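Subject: Re: [makers-list] Hegazy open day -- worth the drive?

On February's list Dinesh Jayawardena wrote:

> Has anyone been out to the Hegazy place yet? They have an open
> afternoon coming up and the flyer says "hands-on teaching demos,"
> which could mean anything. Last time I drove 40 minutes for something
> like that I got a slide show and a cookie. Also, do they mind if you
> bring a teenager?

Hi Dinesh, hi all,

I went! And yes, it's worth the drive, and no, they don't mind teenagers, there were several and they got more turns than I did. No slides at all. There was a cookie.

Doors opened at 2 and I'd say get there right then, because the sign-up sheet for trying things fills fast (I was 35th, and I thought I was early). You start in the front room with the Bondach arm, an older one, sorting bolts into bins. It's fun for five minutes. Skip the talk that goes with it unless you've never seen an arm before, and go straight through to the back where the Endatari people are set up.

That's the good part. They're teaching a robot to do kitchen chores, and the teaching is done by a person holding a gripper in each hand and just doing the chore, over and over. The white cubes with the black square patterns on them are there so the cameras can tell where each hand is. When I was there the chore was putting food in a little fridge. They told us they have 2,592 good runs of it so far and want 3,000 before they move on to the next job, which I think was folding dish towels. I asked what makes a run "good" and got a really long and happy answer, most of it over my head -- basically you can't rush, and you can't fumble the thing and then scoop it up.

I took a turn myself and it is so much harder than it looks! You keep wanting to use your fingers. My wrists were tired after maybe ten tries and I dropped the food on three of them. The woman running it was very kind about this. You work looking down at your own hands the whole time, so this is pretty much the view you get: 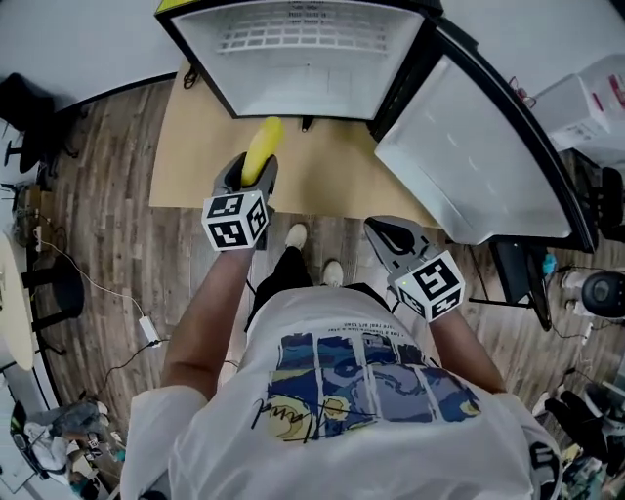

Banana-shaped thing in the left gripper, fridge open, right gripper empty.

If you want to ask about parts and prices, look for the guy from Jerken, he makes the gripper fingers and he had a box of spares he let us bend and poke at. He said he'd sell small lots to people on this list, so I've asked him to send me a price sheet and I'll pass it on when it comes.

Parking is behind the building, not on the street. Bring a sweater, the back room is chilly. And Dinesh, if you do go, I'd like to tag along for a second try, I can bring the snacks this time.

Marcy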